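**Robotics club: Thursday sessions move to Molefe lab**

The club has started its computer teardown project and will meet in the Molefe lab on Thursdays until the end of term. Members are working out which jobs inside a desktop tower a gripper can do and which still need a person. Cables are the hard part so far. Ntombi Mokgethi is keeping the log, which is up to 92 entries.

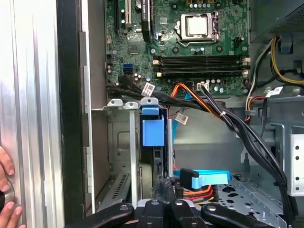

*The gripper inside an open tower, with the memory slots and processor in view.*

New members should see Petronella Steyn before the next session. Bring safety glasses.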